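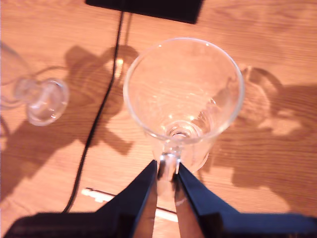
**Figure 7.1** A two-finger gripper holding an upright wine glass by the stem, seen from above. A second glass lies on its side to the left.

# Chapter 7: Showing a Robot What to Do

Suppose you want an arm to pick up a wine glass by its stem and set it down somewhere else. You could write the motion out as a list of positions: move above the glass, go down, close the fingers, lift. With one glass in one known spot that works well enough. Move the glass by the width of your thumb and the list is wrong. Tip the glass over and it is no use at all, as the fingers now have to come in at another angle and the glass has to be turned as it is lifted.

Most people can do both jobs without thinking. They find it much harder to say what they did. Ask someone how they knew when to stop closing their fingers and you will usually get a shrug, or an answer that does not match what their hand was doing. Demonstration is a way round this. A person carries out the task through the robot, the robot's movements are recorded along with what its sensors report, and a program is built from the recordings.

This chapter covers two ways of giving a demonstration: moving the arm by hand, and driving it from a distance. Chapter 8 deals with what is done with the recordings afterwards.

## 7.1 Two ways to demonstrate

In **hand guiding** (also called kinaesthetic teaching) the motors are set so that they hold up the weight of the arm but otherwise give way when pushed. The teacher takes hold of the arm near the wrist and leads it through the task. The joint angles are read many times a second and stored. Nothing has to be converted, as the motion was made by the robot's own joints in the first place.

In **remote control**, or teleoperation, the teacher works some other device and the robot follows. The device may be a joystick, a tracked handle, a glove, or a smaller copy of the arm. The teacher need not touch the robot and may be in another room.

Hand guiding is quick to learn. A new teacher can normally give a usable demonstration of a simple reach within a few minutes. Its weak points show up in finer work:

- The teacher's hands and forearms get into the camera's view. A program trained on those pictures may come to depend on seeing a person there.
- Closing the fingers needs a button or a second person, so the timing of the grasp is often poor.
- Two arms are very hard for one person to guide at once.

Remote control avoids the first of these and usually the second. In exchange, the teacher loses the direct feel of the arm. With a plain joystick there is no sense of contact at all, and people make up for it by watching closely and slowing down. Some devices push back against the hand when the gripper meets something. They cost more and take longer to set up, and a badly tuned one is worse than none.

## 7.2 Why glass is a hard case

Glassware comes up several times in this chapter. Look again at Figure 7.1. The grain of the table can be seen straight through the bowl of the upright glass, and the bowl of the fallen one is so faint against the wood that its foot is much the easier part to find. There are shadows on both sides, with bright patches in them where light has come through glass.

A depth camera that works by sending out light will often report the table behind a glass and miss the glass itself. An ordinary camera has trouble too, since a highlight moves when the camera moves. The edges a program relies on may be edges of shadows.

The teacher has the same trouble when working from a screen. Najwa Nseir ran the teaching sessions for the Melov glassware set, which we use for the exercises, and her notes on the first Wednesday are mostly about this:

> Could not tell from the overhead view how high up the stem I was. Closed too early twice. Better after I started judging by the shadow of the fingers, but then Annelore moved the lamp.

Annelore Kramer, who was looking after the cell, fixed the lamp to the frame after that and marked its position with tape. The final set has 306 demonstrations, recorded by 3 teachers. A further 19 were thrown out, nearly all for a late or early grasp.

## 7.3 What is recorded

A single demonstration is called an **episode**. It starts when the teacher takes control and ends when the task is done or given up. For each time step an episode normally holds:

1. the position of every joint;
2. the opening of the gripper;
3. the command sent by the teacher;
4. a picture from each camera.

Items 1 and 3 are easily confused. The command says where the teacher wanted the arm to go, and the joint position says where it had got to. When the fingers close on a stem, the command may carry on to "fully closed" while the opening stays at the width of the stem. The gap between the two tells you that something is being held, and in a system without force sensors it may be the only such sign. Store both.

All four items need times from the same clock. Section 7.5 works through an episode in which the camera clock ran late, and shows how to find the delay from the moment of first contact.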